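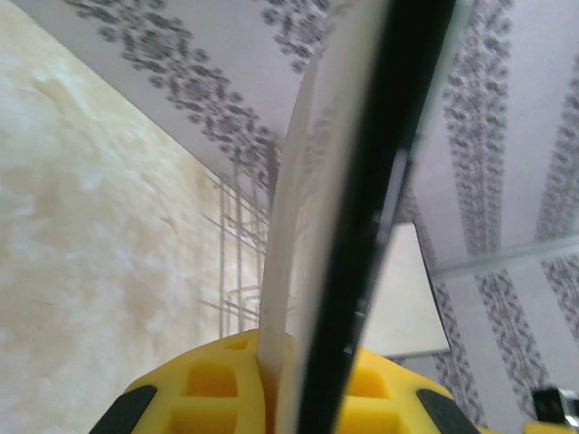
How many recordings of one kitchen task do you need before the system starts to learn it?

It depends on how much the objects change from one recording to the next. For one task with one kind of object, we had useful results after 174 good recordings. For the same task with mixed objects from several cupboards, we needed 1085, and the results were still weaker on thin items.

Tips for recording kitchen work with a hand-held gripper

These notes are for people who record at home for the Lins project. They come from my own kitchen and from the questions I received by mail. Please read also the Mamport guide for charging and file upload, which I do not repeat.

Before you start

Wipe the gripper pads with a damp cloth and let them dry. Cooking oil on the pads is the most common trouble in a kitchen, and you do not notice it until a plate slides.

Clean the lens with a soft cloth for glasses. Paper towel leaves small fibers.

Switch on all lights you want to use and keep them the same for one full recording. A refrigerator door that opens in the middle is fine if the task needs it.

Put away letters, medicine boxes and family photographs. It is easier to do this before than to search for them in the files later.

Thin and flat things

Lids, trays, cutting mats and thin panels are harder than cups. Hold them upright between the fingers, and close the gripper slowly for the last part of the movement. If you close fast, the sheet turns a little and you will correct it with your wrist, and then the system learns the correction too.

A thin object held upright comes very close to the lens and is often blurred. Keep these recordings. The learning system must also work when a large part of its view is covered, and if you delete all such examples it will have never met the problem.

With clear or milky plastic, change the direction you stand in from time to time. Light behind the sheet and light in front of it give very different pictures.

Wire racks

Come to the rack from above when there is room, and lower the object straight between the rods. If it touches a rod, stop, lift it a little and try again. Do not push. A short second try is a good example and it does not need to be cut out.

Move the rack to another place on the counter after every few recordings. I forgot this in September – all my files from one week had the rack in the same corner, and the system reached for that corner even when the rack was somewhere else.

What to keep and what to throw away

Keep a recording if the object ends in the correct place, even when the way there was slow.

Keep a dropped object if you picked it up again with the gripper. Mark it as "recovered" in the list.

Throw it away if your free hand helped. This is the rule people break most, usually without noticing. I keep my free hand in my apron pocket.

Throw it away also if you stopped to talk or to look at the phone.

Labels

Write the label the same evening. Use a simple sentence with a verb, for example "put the lid in the rack". Do not write "kitchen 2" or "test again". When I opened the shared Elico folder, it had 2419 files and many had names of this kind, and they had to be watched one by one.

Use the same word for the same object every time. If it is a lid on Thursday, it should not become a cover the next day.

Care of the gripper

Do not put any part in the dishwasher. For the small pockets in the plastic, a dry soft toothbrush works well, and for flour it is better than a wet cloth, which makes paste.

Replacement pads come from Arkmont in a bag of 2. Change both together – one new pad and one worn pad do not hold evenly.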